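**Ticket 167 – Tote contents don't match pick list, leaking bottle suspected**
Site: Rollenham, returns room
Opened: May 22, 2026
Assigned to: Eduard Charvát
Priority: 4
Status: waiting on supplier

**Reported problem**

Mixed household returns for the Paravau account keep ending up in one gray bin. The pick list says bottles and hand tools go in separate bins. At the end of the shift the bin had a sticky patch on the floor near the front, and one of the tools had residue on the handle. Requester wants to know which bottle leaked and whether the bin can go back into use.

**Log**

08:40 – Picked up the ticket. Looked up the bin in Umiveck. It is listed as "household, mixed, small," which is the old category. That category was supposed to be retired when we split liquids from tools. Changed nothing yet.

09:15 – Checked the bin. Contents are mostly over on the left side, so either the table is off level or things were put in from that side. Bottle at the front is lying down, and so is the screwdriver type tool farther back.

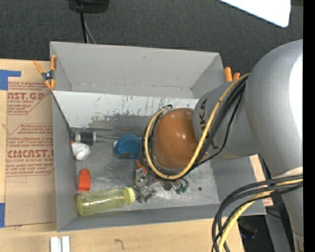

Bin on the wooden table, yellow-green bottle on its side at front left.

09:30 – The bottle has its cap on in the still. I can't tell from that whether the cap is tight. The red-orange item just behind it is shaped like a bottle too, so I'm treating it as a second possible source until someone has it in hand. The small white item with the red tip is against the left wall. No match for it on the pick list.

10:05 – Went to the table with a level. Table is fine. Bin sits flat. Ruled out.

10:20 – Took everything out and stood both bottles on paper towels. Wiped the outside of each one first. Labeled the towels A (yellow-green) and B (red-orange).

11:00 – Towel A has a ring under it. Towel B is clean. Turned the cap on A and it moved almost a quarter turn before it stopped. Tightened it and put it on a fresh towel, this time on its side.

13:10 – Fresh towel has a damp spot at the cap end. So it still leaks lying down with the cap tight. Bagged the bottle and pulled it from stock. B goes back.

13:25 – Washed the bin with warm water and dish soap, rinsed twice, left it upside down on the rack. Wiped the tool handle and shaft. No damage to either.

14:00 – Back to Umiveck. Changed the bin category to "liquids, upright" and made a second entry for tools. The save failed the first time with error 29. Logged out, logged in, saved fine. If anyone else gets error 29 on a category change, try that before opening a ticket.

14:20 – Wrote to Říha, who supplies the caps, and asked if there are other reports on this size. We have 40 bottles with the same cap on the shelf. Checked the top row by hand and found nothing loose. The lower rows still need doing.

**Cause**

Two separate things. The retired category was still active in Umiveck, so tools and liquids were sent to the same bin. One bottle has a bad cap or a bad neck – can't say which until Říha answers.

**Still open**

- Check the remaining rows of bottles for loose caps.
- Find out what the white item with the red tip belongs to. It is on my desk in a bag with this ticket number on it.
- Ask Paravau if they want the leaking bottle returned or thrown out.
- Remove the old category completely. Needs admin rights, so it will have to go in with the July update.

Bin can go back into use once it is dry. Bottles stay upright in the divider tray until the supplier gets back to us.

– E. Charvát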